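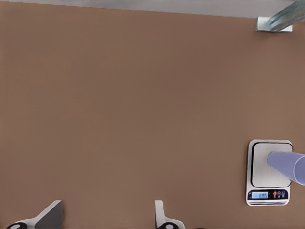
Midetti is a software kit for testing robot arms on tabletop tasks in simulation. It is developed by Majumder, an automation software firm based in Fumerstead, and is sold to universities, integrators and small manufacturers. The kit supplies ready-made virtual workspaces, a library of household and laboratory objects, and a scoring tool that compares one control policy with another.

History

Work on the kit began as an internal project at Majumder, whose engineers wanted to check grasping code before sending it to customer sites. The first public version was released in June with a single table and a short object list. The current version, dated 16 December 2025, added the weighing tasks and a second license tier.

Contents

The standard package contains 218 object models. Most are rigid items such as cups, boxes, trays and bench instruments, among them a digital kitchen scale. Each model comes with a mass, a friction value and a simplified collision shape, all of which can be edited in a plain text file. Tabletops are supplied in several flat colors, and lighting can be fixed or varied between runs.

Two-finger grippers are supported as standard. Suction tools require a separate add-on. Users can load their own arm if a description file is available, though the manual warns that finger pads often need to be adjusted by hand after import.

Tasks

Tasks are grouped into placing, stacking, opening and weighing. In a weighing task the arm must set an object on the platform of a scale and let go of it. A run is scored on the final position of the object and on whether the scale was pushed out of place. Each run is limited to 45 seconds of simulated time. The limit can be changed, but results from altered runs are not accepted in the shared results table.

A full evaluation consists of 1,769 runs with different starting positions. Shorter sets may be used during development.

Licensing and support

The kit is offered under a yearly license. The academic tier covers one research group and includes the complete object library. The commercial tier adds priority support and the right to use results in sales material. Both tiers allow installation on up to three machines. Training is handled by Drondau, a reseller that also builds custom object models on request.

Limitations

Liquids, cloth and other soft materials are not simulated. Contact between thin edges, such as the rim of a cup, can be unstable at the default time step – the manual recommends a smaller step for these cases, at the cost of slower runs. Scale readouts are not part of the score.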